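Arrumar a louça ainda custa: uma quarta-feira de portas abertas na Bandby

Fui ver se as máquinas já sabem pôr uma prateleira em ordem. Levei o caderno, uma sandes e expectativas baixas.

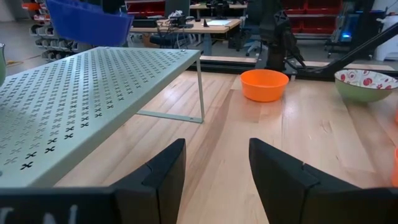

Chegar lá

A Bandby fica no fim de uma zona industrial onde o autocarro passa de duas em duas horas e o motorista nos olha com pena quando pedimos para sair. À entrada deram-me um autocolante com o nome mal escrito e um café que vinha, disseram-me com orgulho, de uma máquina automática. Foi a automação mais convincente da manhã.

O dia aberto repartia-se por três salas: costura, armazém e cozinha. Comecei pela cozinha, que é onde tenho dívidas em casa.

A mesa das tigelas

A prova tem o nome interno de Kivi e consiste em arrumar uma mesa. Há uma tigela cor de laranja, outra verde por fora e com padrão vermelho e branco por dentro, e uma prateleirinha metálica verde-clara, de tampo furado, daquelas que se põem no armário para ganhar um andar. Qualquer criança contrariada despacha isto antes dos desenhos animados.

Ditte Bech, que dirige os ensaios, explicou-me que a tigela é um objecto ingrato. Agarrada pela borda, roda. Agarrada por fora, obriga os dedos a abrir mais do que convém. E a prateleira ainda é pior: o braço tem de perceber onde acaba o tampo e onde começa o vazio por baixo, e uma superfície cheia de buracos dá-lhe muito em que pensar. A mim também daria, se tivesse de decidir tudo isso antes do jantar.

Na primeira tentativa que vi, a tigela laranja foi pousada em cima da prateleira com uma delicadeza de museu. Houve palmas. Na segunda, o braço parou a um palmo da tigela e ficou ali, como eu fico diante do frigorífico aberto. Um rapaz de polo cinzento carregou num botão, suspirou e voltou a pôr tudo no sítio à mão. Demorou um instante.

Perguntei quantas vezes já tinham repetido o exercício. 3500, respondeu Ditte Bech, e 1512 dessas só com tigelas. Fiz contas à louça que lavei na vida e senti-me, pela primeira vez, um profissional experiente.

O armazém

Na sala ao lado a conversa era outra. O Hukel, um sistema que tira caixas de um tapete e as empilha em paletes, trabalhou o tempo todo em que lá estive e não falhou uma. As caixas eram todas iguais, o tapete andava sempre à mesma velocidade e não havia gente dentro da vedação. Dêem-me uma cozinha assim e também eu não parto nada.

Quem tem uma loja ou um armazém pequeno sai desta sala com vontade de pedir orçamento. Eu pedi um, por curiosidade. O senhor do balcão perguntou-me a área das instalações e, quando lhe disse que eram um T2, ofereceu-me uma caneta.

A costura

A Pana dobra toalhas. Dobra-as bem, diga-se, desde que cheguem abertas e esticadas em cima da bancada, ou seja, depois de alguém ter feito a parte aborrecida. Vi 18 toalhas seguidas, todas com os cantos certos. A seguir deram-lhe uma t-shirt e o resultado lembrava muito o meu armário - o que talvez seja um elogio, não perguntei.

Então já dá ou não dá?

Na fábrica dá, e há muito tempo, para quem arrumar o mundo à volta da máquina. Em casa, por enquanto, eu não deitava fora as luvas de borracha. Ditte Bech não me quis dar uma data. Preferia, disse ela, que a próxima visita encontrasse a mesa mais desarrumada e o braço menos parado. Pareceu-me uma ambição séria, e bem mais modesta do que o cartaz da entrada, que prometia "a casa que se trata sozinha".

Notas práticas: o próximo dia aberto ainda não tem data marcada, a inscrição faz-se na portaria e o estacionamento é gratuito mas fica do lado errado da vedação. Comam antes de ir. O último autocarro de volta sai às 18 e não espera por quem ficou a ver toalhas.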